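Speaker notes: singing groups and looking after yourself
Village hall talk, 7.30 start, keep it to twenty minutes!

Hello everyone, thanks for coming out. I'm Consuelo Tapia and I've been running singing sessions for people who say they can't sing since I moved to Nallier. (Wait for the laugh. If there isn't one, carry on.)

Start with the humming. Get them all to hum one low note, any note, hand on the chest. Don't explain it first, they go shy if you explain it.

Then how I got into this. I trained as a cellist, hurt my wrist, sulked for a year, and my friend Maricruz Nava dragged me along to her lullaby group because she was short of altos. I cried in the car afterwards and signed up for the course the next morning.

What we do in a session: warm-up, a round, something people already know, tea, then one new song. Mention that the tea matters as much as the round. Last July we had 784 visits over the year, which I only know because Maricruz keeps the register.

Play the Andine recording here, first verse only. It's the one with the dropped spoon in it, and I love it.

A kitchen counter, four views.
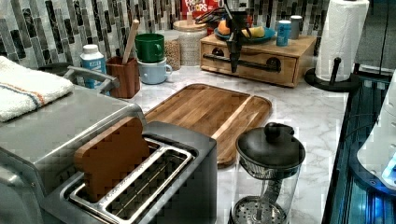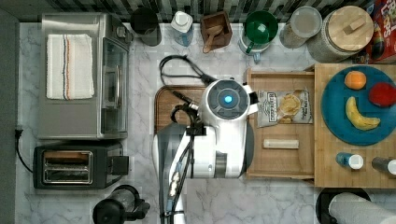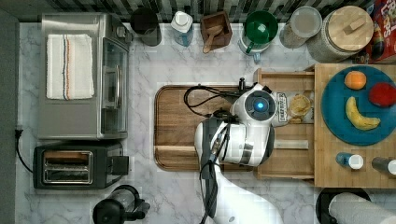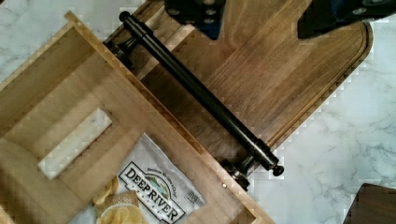 So, singing at home. Pick one dull job and one song and keep them together for a week. Mine is the washing-up and a Kwofie tune I still only half know. You don't have to do it well, and you don't have to do it loudly if the walls are thin. One man in my group sings to his tomatoes and says he sleeps better, and I'm not going to argue with him.

If someone asks about breathing problems: gentle humming is where I'd begin, but talk to the nurse or doctor first. Say that clearly.

Finish on the three-part round. Left side starts, middle comes in on my nod, right side last. If it falls apart, stop, laugh, go again slower. Sign-up sheet is by the door, and songbooks are on the chair next to it.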